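4.2 Comparing the two finger pads

I'll admit I went into this part of the study expecting the hard pads to win. They're stiffer, they're easier to model, and Roman Jakubowski had already spent most of September getting their mounting right. So we ran the Stodden pads (hard) against the Palline pads (soft) on the same jar task, 200 grasps each, 400 in total, with the same person holding the tool for every one of them. That person was me, and my wrist still remembers it!

The task sounds easy. You bring the hand-held gripper up to a lidded jar standing on a small raised table, close on it, lift, and set it back down. The trouble is that the jar is smooth and its weight sits low, so a grip near the lid lets the bottom swing (Refilwe Chauke called this "the pendulum," and the name stuck).

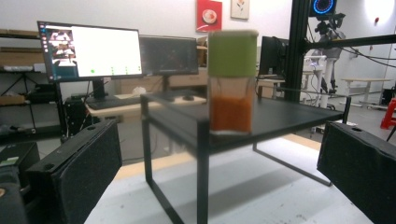

Figure 8. Gripper view of the jar on the black raised table, with a finger on either side.

With the hard pads I got 208 degrees of total wrist correction over the worst block of trials, way more than I'd have guessed from the bench tests. I kept tilting the tool to chase the contact point. The soft pads let me get away with a sloppier approach, and Barbara Witkowska, who scored the videos without knowing which pads were on, marked those lifts as steadier.

One caution before Section 4.3. The clear plastic above the contents gave our depth estimates a hard time with both sets of pads, so we dropped depth from the comparison and used only finger width and tool pose. We'd like to redo this with an opaque jar of the same shape.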